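# Planik hand grippers: the finger pad fault and the replacement pad

We love these grippers. They're light, they sit well in the hand, and a pair of them with marker cubes on top will give you a lovely clean track of where both hands have been. So it was a bit of a blow when pads began to split in July, and this page is here to tell owners what we found and what to do.

The pad is the V-shaped piece in the middle of the jaw. On the early batch, the mesh insert was bonded to the flanges with an adhesive that goes brittle. The split starts at the narrow point, right down at the bottom of the V, and it's very easy to miss until something slips out of the grip.
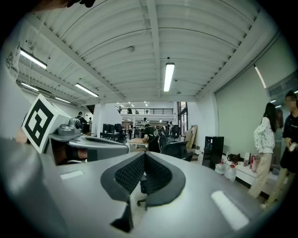
*Finger pad with its mesh insert, second gripper at left.*

Our Droltville workshop had 1,607 pads back for checking, and 19 of them had opened far enough to drop a full mug (an empty one was fine, which is what fooled us at first!). Kinnunen, who make the mesh, have been terrific about it and changed the bond within weeks.

## Checking your own pads

Unplug the gripper before you put a finger anywhere near the jaw. Then press each flange outwards with your thumb and look down into the point under a good light. A pale line along the edge of the mesh means the bond is going. Stop using that gripper, even if it still seems to hold. 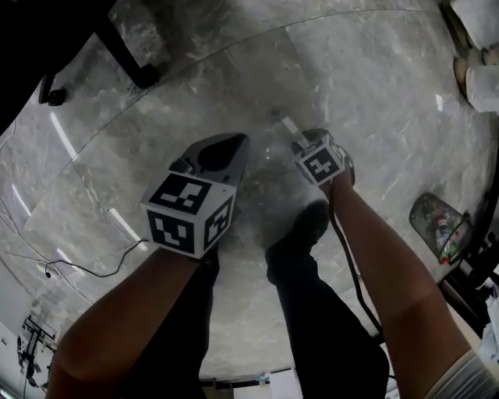
Please check the cable as well while you're at it. A cable that hangs down by the forearm can catch on a chair arm or get under a shoe, and a sharp tug at the wrong moment twists the jaw and puts all the load on one side of the pad. We'd put that down as the second cause after the adhesive. Clip it to your sleeve, leave a little slack at the elbow, and have a look at what's lying on the floor before you set off walking.
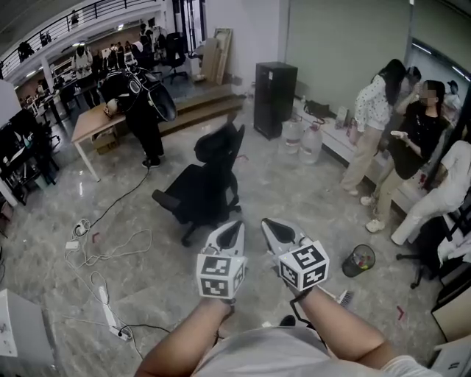

The new pad is called the Clanow and it's a real step up. The insert is stitched as well as bonded, the flanges flex more evenly, and it feels noticeably softer on thin-walled things like paper cups.

## Fitting the Clanow pad

- Undo the 3 screws under the pad and lift it straight out
- Wipe the seat with a dry cloth, no solvent
- Drop the new pad in, point downwards
- Tighten each screw a little at a time
- Open and close the jaw 80 times with nothing in it, then check the point again

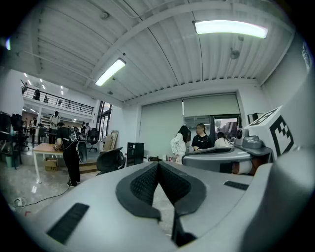
Marker cubes can stay on throughout, so there's no need to redo your tracking setup. If a cube does get knocked, run the usual alignment before recording anything you care about.

Early-batch pads are replaced free, in pairs. Send the old ones back to Droltville in any small box, split or not, as we're still cutting them open and learning from every one.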